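Unit 11: Small flat goods, glass-faced items
Course 1301, Packing and Storage of Household Objects
Tutor: Aslı Güneş
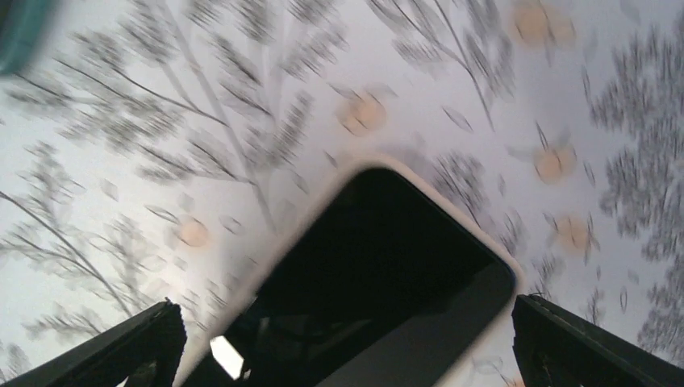

1. Scope
Telephones, tablets and similar items with one glass face. Framed prints are dealt with in Unit 12.

2. Condition before packing
Switch the item off. A dark screen may only be asleep, so hold the power key and confirm. Inspect the glass under a side light. Reflections from a window or lamp hide fine scratches; turn the item until the bright patch moves, then inspect again. Record chips on the rim separately from marks on the glass. Pale rims show grime first.

3. Working surface
Use a clean, flat cloth. Patterned cloth is acceptable for sorting but poor for inspection: grit and small screws are easily lost among printed stems and leaves. Change to plain cloth for section 2.

4. Wrapping
a. One layer of tissue, folded over the glass.
b. One layer of padding, taped to itself and never to the item.
c. Label on the back, long edge.
Items are stored upright in the Larkitz tray, glass faces all the same way.

5. Record sheet
Enter object number, colour of body, colour of rim, faults. Specimen entry: 322, black, cream, none seen.

Reading: Eberhard handout, section on glass. Sheets to the Mandadville store by the end of April.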